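# About Zunari

We lend out boxes of bits and pieces for children to play with. Lids, cups, rings, scoops, spools, short lengths of tube, jar tops in every color we can get. Preschools and home daycares borrow a kit, keep it for four weeks, and bring it back to us in whatever state the children have left it in. Then we wash it, sort it, top it up and send it out to somebody else.

That's the whole business, and we love it!

## How we got going

Wubit Tefera taught preschool for a long time and had a closet. Anybody who has taught small children will know the kind of closet: yogurt pots stacked inside other yogurt pots, a shoebox of bottle caps, a bag of wooden rings from a curtain rail. The children in her room would walk right past the toy kitchen to get to it. They made soup out of caps. They made a bus station. One group spent most of February lining up lids along the hallway baseboard, and the line had rules that the grown-ups never did figure out.

Other teachers started asking to borrow from the closet, and Wubit kept a notebook of what was out and who had it. When she moved to Drestov she brought the notebook and most of the closet with her. Obsa Mekonnen lived across the street and had just left a job packing orders for a kitchenware store, so he knew a lot about boxes, labels and how to find one missing scoop. The two of them made the first kit on Obsa's dining table, and then made it again because the tub they'd bought wouldn't close.

Today we have 33 kits in circulation. The biggest is the Griffiths kit, named after the street where we found the tubs for it, and it has 960 pieces when it's full (it is hardly ever full).

## What's in a kit

Every kit is built on a few things that children can use in lots of ways. We mix sizes on purpose, so there is always something that nearly fits inside something else. We also like to have plenty of the same item. A single beautiful wooden bowl tends to start an argument, and forty plain cups tend to start a city.

Some favorites right now:

- **The Soup Kit** - scoops, cups, ladles, lids, and felt shapes for stirring. Our most borrowed, by a long way.
- **The Long Line** - caps and flat tops sorted by color, for children who like to lay things out. Comes with a roll of paper to draw roads on.
- **Stackers** - cups, rings and short tubes. Noisy on a hard floor. Bring a rug.
- **Ponance** - the odd one. It's all the things that didn't belong anywhere else, and it took its name from a child who was asked what the box was for and answered right away. We've never learned what it means and we've kept it.

Kits for children under three have only large pieces, and they live on their own shelves with yellow labels so they don't get mixed in with the rest.

## When a kit comes home

This is the part visitors ask about, and the part we could talk about all afternoon.

A returned kit goes to the sink first. Hard plastic gets a soak in warm soapy water and then a rinse, wood gets a wipe and a night on the drying rack, and felt goes in the wash in a mesh bag. Sand turns up in everything. So do raisins.

After that comes the sorting table. We sort by color first and by shape afterward. We tried it the other way around in our first year and it was slow going, with lots of hovering over a piece and thinking "well, is that a cup or a lid?" Plenty of our pieces are a bit of both! With color you reach, you look, you drop it in the bin, and the cup-or-lid question can wait until there's a smaller pile to think about. Bins go in the middle where they can be reached from either side, and a piece with a crack or a sharp edge comes out right then and goes to recycling.

Wubit sorts fast and talks the whole time. Obsa goes slower and notices things, like the fact that green lids go missing about twice as often as any other color. (If you run a daycare and have a drawer of green lids, no hard feelings. We'd love them back.) 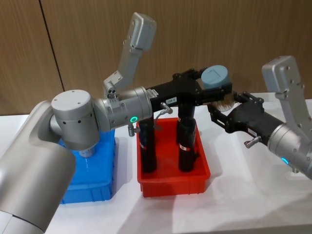
*At the sorting table: a round light blue piece over the red bin.*

Once the colors are done we check the kit against its card, fill the gaps from the spares shelves, and write the date on the lid. Spares come mostly from families who save things for us, and the quality is wonderful. People send jar tops they have been rinsing and keeping for months, in bags sorted better than we could do it ourselves.

## Who borrows from us

Around 40 preschools and home daycares, plus a couple of libraries that set a kit out on the rug on rainy mornings. Most are close enough to come and pick up in person, and we like that, since we get to hear what happened with the last one. The stories are the best part of the week. A teacher told us her group had used the Stackers as hats for an entire afternoon. Another had a boy who sorted the complete Long Line by "loud ones and quiet ones," and could tell you which was which the next day.

## What we ask of borrowers

Not much. Give the pieces a shake before they go back in the tub, tell us if something broke, and please don't worry about what's missing. We'd much sooner have a kit come back short and well played with than come back perfect. There are no fees for lost pieces and there never have been.

If you can, jot down a line or two on the card inside the lid about what the children did. The next group's teacher will read it, and so will we, more than once.

## Come and see us

The workroom is open to borrowers on most mornings, and you're welcome to look through the shelves before you choose. Bring the children if they're with you - there's a low shelf by the door with a tub they can dig through while the grown-ups fill in the card. We also take clean plastic lids, caps and cups, any color, labels off if you can manage it. Leave them in the crate next to the bench.

Ask for Wubit or Obsa. The kettle is usually on.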